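Urnard Head-Mount Camera Kit — Intarasuk Trade Supplies

Home > Robotics > Cameras and controllers > Head-mount

Urnard Head-Mount Camera Kit
Item 112
In stock. Ships from our Lumedano warehouse.

A light head-mount colour camera for recording hand work from the wearer's point of view. Teams use the footage to compare grippers against the way a person picks up the same goods, or to check a camera angle before fixing anything to an arm. The same camera body fits our robot head bracket (sold separately), so you can keep one lens and one set of settings for both.

What's in the box
Camera body and padded headband
Cable, 20 cm, with right-angle plug
Belt recorder with clip
Tilt wedge
Lens cloth

Specifications
Weight on head: 112 g
Belt recorder: 400 g with battery
Recording time: 6 hours on a full charge
Tilt: fixed stops, 20 degrees end to end
Mount: Jalteo quick plate

Choosing a tilt stop
For shelf work, start at the middle stop. Both hands should stay in view when they are at chest height and when they reach down into a basket or tote. The lowest stop suits bench work but loses the upper shelves. Check the view on the recorder before you start — the headband sits differently over a cap.

Shiny film and clear bins
Wrapped snacks and acrylic fronts throw back a lot of store lighting. Lock the exposure on the goods, then leave it alone for the whole run. If you are comparing two grippers, use the same lock for both or the results will be hard to line up.

Fits
Urnard robot head bracket
Jalteo quick plate, all sizes
Does not fit the older Urnard wrist clamp. An adaptor is due in May.

Returns
Unused kits can come back within 20 days. Headbands can't be returned once worn. Please keep the foam tray, as the recorder travels badly without it.

Page updated 5 October 2021

Sample view, shelf picking 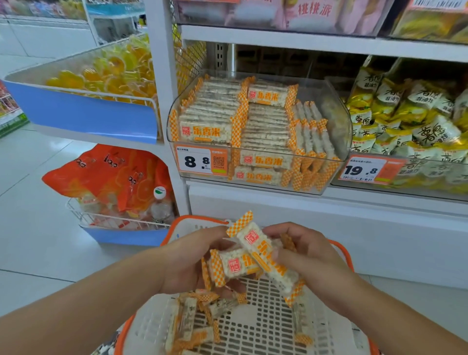 Wrapped rice-cracker bars, one in each hand, over an orange and white basket.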